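Momo: a hand-held gripper I built at home, plus the recordings I made with it

Hi! Momo is a two-jaw gripper you hold in your hand and squeeze with a trigger. A camera watches the jaws, and everything gets saved so a robot arm can (someday, fingers crossed) learn to do the same chores. I did the printing and assembly at the Drevora workshop and most of the recording at my own place, on the table, the couch and the bed. Tegan Ashby wrote the sync script and Iñaki Vidal fixed my linkage after I got the pivot spacing wrong twice. Thank you both!

What's in the folder

parts/ has the printable files for the jaws, the handle and the trigger lever
firmware/ has the code for the jaw angle sensor
clips/ has the recordings, 74 of them so far
notes/ has my build diary, which is messy and stops in December because I got busy sanding things

Printing and putting it together

I print the jaws in black at 50 percent infill. Lower than that and the angular arms flex when you squeeze hard, and then the angle readings are junk. Print the handle standing up. The pivots want a tiny bit of play, so tighten them until the jaw stops moving and then back off a hair. If one jaw lags behind the other, look at the linkage before you blame the sensor (I lost a whole evening to that one).

The pads are glued on with contact cement. I tried hot glue first and they peeled right off. Cut them a little long and trim after the glue sets.

The clips

Each clip is one try at one thing: pick up, move over, let go. The longest ones run to 2000 video images and most are a lot shorter. Failed tries are in there too, marked "drop" or "slip" in labels.csv, so please don't train on everything without reading that file first. Clip 9 has a bad timestamp in the middle and I still haven't fixed it. Skip it for now.

Names: "Macedo" is the first jaw shape, with the straight tips, and "Gudov" is the newer angled one. They came off a list Tegan keeps and they stuck. The column is called jaw_type and you want to check it, since the opening width is measured differently for each.

Known problems

Shiny mugs confuse the angle check.
The trigger spring gets soft after a long session. I just swap it.
Left-handed people tell me the handle is no fun at all. A mirrored one is on my list.

Last updated June 2020. Use the files however you like, and if you print one, send me a picture of it!
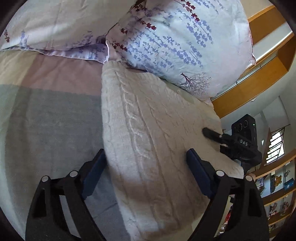 Soft stuff is the part I'm most excited about right now, and also where I mess up the most. A box has edges you can aim for, but fabric just squishes away from you! With something like the cream cable-knit cushion I open the jaws, come in with one navy pad on each side of the knit, and close slowly. My rule for anything fuzzy is to squeeze, wait a beat, then lift, and if you add clips of your own, please keep that little pause in them.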